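February, late afternoon. Spent most of the day on the Folberg planner. It kept choosing approach paths that swing the wrist too low, so I raised the clearance in the cost map and cut the replanning limit to 700 ms. Seven test plans in simulation, five accepted.
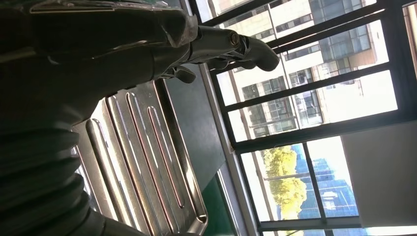 The depth filter is the next problem. Shiny metal leaves holes in the point cloud and Plumwood fills them with a flat guess. I set the confidence cutoff to 59 and saved the config under a new name. Tomorrow I'll rerun the logs with the old cutoff and compare.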